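The Durnileo grippers came back from Joltis in May with a service note saying they had been "fully recalibrated". I have read that phrase on a lot of notes. It usually means somebody wiped them down and put the lid back on.

So on Friday I did what I always do and set the pair up from scratch before letting anyone collect with them. The routine goes: charge, pair, strap the cubes on, check the tracking, then 100 open-and-close cycles with the log running. Henao's manual says 3 cycles are plenty. Henao's manual was written by people who don't have to throw away a day's recordings when the jaw reading starts to wander.

The cubes are what I trust least. The printed patterns are fine, it's the mounting. A cube that sits a hair off square will still show a happy green light and give you a position that is wrong by the same amount all day long, and the software won't say a word. I push each one with my thumb, and if it moves at all it comes off and goes back on.
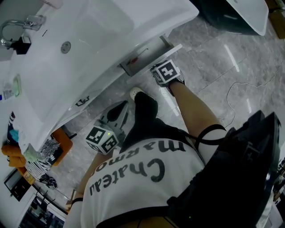 Bathrooms and kitchens are the worst rooms to check in, which is why I check in them. White basins, chrome taps, shiny tiles — the tracker gets glare from everywhere. Joltis tests on a matt grey bench at Candcombe and gets lovely numbers. I'd like to see the same numbers taken over a sink.

As for the recalibration, one gripper held its zero through the whole run. The other had drifted by 2 millimetres at the end, so it's been opened up again. The belt inside was slack. Was it slack when it left Candcombe? I have my view. I've tightened it, put a paint mark on the screw so I can tell if it turns, and I'll run the full cycle again before it goes out.

The invoice lists a new belt, by the way. I'm still waiting to hear which gripper it went into.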